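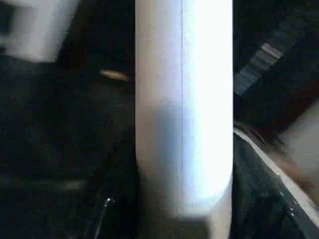
Corina Ardeleanu留言问,选举传单贴在信箱上撕不下来,胶印子一大片,家里门厅还堆了一箱没发完的,到底怎么弄。她说用钢丝球刮过,漆刮花了。

先说别用钢丝球。晚了是吧。那下次别用。

赶时间,想到哪写到哪,补选那几周攒下来的办法都在下面。

撕贴纸
吹风机中档,对着一个角吹,指甲能挑起来了就慢慢拉,拉的方向贴着面走,别往外扯。扯断了再吹。玻璃上的最好弄,木门上的麻烦,刷过清漆的别吹太久,会起泡。

胶印
食用油抹上去,等30分钟,旧银行卡刮。剩下的油用洗洁精擦两遍。酒精也行,但塑料信箱先在背面试一小块,有的会发白。我家那个就白了一块,现在还在。

窗户上的海报
想贴又怕留印的:别用透明胶,用肥皂水。海报背面刷薄薄一层淡肥皂水,贴上去,拿尺子赶气泡。选完了喷点水就揭得下来。铜版纸可以,薄的普通纸会烂。Holtov那边街上有人用米糊,雨一淋流得满窗台都是,别学。

院子里的牌子
木桩插之前先泡一桶水浇地,等一会再打进去,省一半力气。拔的时候左右晃,不要前后晃,前后晃牌子先裂。拔出来当天把泥冲掉,干了就难刷了。木桩留着,明年绑番茄正好。
塑料中空板的牌子别扔。垫在花盆底下,垫在车后备箱,裁成条做抽屉隔板,美工刀顺着里面的棱走,一刀就开。横着切要多划几刀,垫块木板,手指别放前面!!

折传单
2000份,三个人折了一晚上。经验如下:
桌子擦干,桌布撤掉。
一次折五张,不要一张一张折,用勺子背压折痕。
手指头干就在旁边放块湿海绵,别舔手指,油墨难吃。
每50份一捆,皮筋不要勒太紧,边上会卷。
按街道分鞋盒,盒子外面写街名,别写在盖子上,盖子会搞混。我们搞混过,Patura路的全送去了另一头。

投信箱
带弹簧的投信口夹手。拿把木铲子,传单搭在铲子上往里送,狗也咬不着你。这条是Floarea Văduva教的,她投了61条街,手上一个口子没有。

雨天
传单放冷冻袋里,开口朝下拿。鞋里塞旧报纸,回家换一次,睡前再换一次。别放暖气片上烤,鞋底会开胶。外套口袋里的湿传单会掉色,蓝色那党的尤其厉害,我一件米色风衣废了。要是染上了,趁湿用冷水冲背面,再上洗衣皂,热水千万别碰。

一大壶茶
开会来的人总比说好的多。茶叶装纱布袋煮浓,倒保温壶,喝的时候兑开水,一壶能顶三壶用。杯子底下贴纸胶带写名字,省得洗。饼干别提前拆,Fedthorpe那次拆早了,全潮了,放烤箱低温烘几分钟能救回来,烘完要摊开晾凉才脆。
会开到十点以后还在吵议会席位怎么算的,关暖气,很快就散了。

剩下的纸
单面印的裁开,夹子一夹当便条。双面的撕碎拌进堆肥,铜版纸不行,烂不掉。擦玻璃用普通纸的那种,揉软了,兑点白醋,比抹布亮。
有个人资料的名单别直接丢!打过勾写过地址的那种。泡水桶里过夜,第二天捣成浆再扔。碎纸机卡了的话先拔插头,再用镊子往回拽,别拿剪刀捅。

胸章扎出来的洞
毛衣:用针从背面把线勾回去,蒸汽熨斗悬空喷一下,揉揉。棉衬衫:洗一次基本就看不见了。皮的没办法,别上之前想清楚。

再回Corina:漆刮花的地方先用细砂纸打平,擦净,补一层防锈底漆,干透再上面漆。薄薄两层比厚厚一层好。周二之前别贴新的东西上去,漆没硬。那箱没发完的,箱子先挪离墙根,地上返潮,最下面一摞会粘成砖。

家里有扩音喇叭要存起来的,电池拿出来单独放。上次没拿,漏液了,触点用棉签蘸白醋擦,再用干的擦一遍,又能响了。声音还是那么难听。

九月再写怎么洗横幅,那个要用浴缸,得等家里没人的时侯。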